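Chamada para participantes – Projeto Tosia, clube de robótica Podex

Estão abertas as inscrições para a segunda fase do Projeto Tosia, dedicado à manipulação de têxteis em ambiente doméstico. Procuramos estudantes de licenciatura, mestrado ou ensino profissional (maiores de 18 anos) para recolha e anotação de demonstrações de dobragem de roupa com garra manual. Não é exigida experiência prévia em robótica.

## Enquadramento

O objetivo da fase é reunir 2000 demonstrações válidas. A primeira fase terminou com 488, quase todas gravadas sobre a bancada do laboratório, com fundo uniforme e iluminação artificial. Os modelos treinados com esse conjunto perdem desempenho quando mudam a superfície de apoio ou a luz. A segunda fase decorre por isso em casa dos participantes: camas, sofás, mesas, chão.

## Tarefas

- Executar sequências de dobragem, transporte e empilhamento de peças de tecido, segundo o protocolo Cludwood (versão em vigor).
- Realizar a calibração no início de cada sessão e sempre que a garra sofra uma queda.
- Registar o tipo de peça, a cor dominante e a superfície de apoio.
- Rejeitar e repetir tomadas com oclusão prolongada dos dedos da garra.
- Transferir os dados no próprio dia.

Cada participante grava 100 demonstrações, distribuídas pelas sessões que entender. Tecidos escuros são prioritários nesta fase – o contraste entre camadas é baixo e a deteção da aresta de dobra falha com frequência.

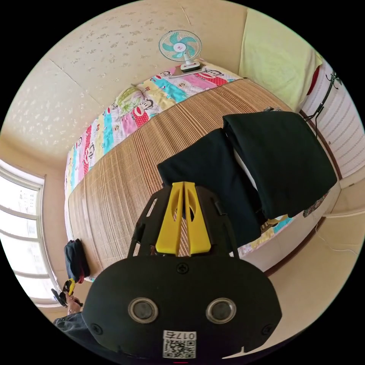
*Última atualização desta página: segunda-feira, 25 de novembro*

## Requisitos

- Disponibilidade para uma sessão presencial de formação.
- Acesso a uma divisão com luz natural e uma superfície onde caiba uma peça de roupa estendida.
- Computador com porta USB e espaço livre em disco para os ficheiros de uma sessão.
- Autorização escrita das restantes pessoas que residam na habitação.

Valoriza-se conhecimento básico de Python e de linha de comandos. Quem o tiver pode candidatar-se também à equipa de anotação, que trabalha na sala Karagiannis e usa as ferramentas internas do clube.

## Condições

Há 30 vagas. O equipamento é cedido por empréstimo, mediante termo de responsabilidade, e devolvido no fim da participação. A atividade não é remunerada; é emitido certificado com indicação das horas e das tarefas realizadas. As gravações são revistas antes da integração no conjunto de dados, e o participante pode pedir a eliminação de qualquer tomada até ao fecho da fase, em março.

## Candidatura

O formulário está disponível na página do clube. Deve indicar curso, ano, horário disponível e superfícies de apoio existentes em casa. Candidaturas sem este último campo não são avaliadas. A seleção privilegia a variedade de ambientes – o percurso académico serve apenas como critério de desempate.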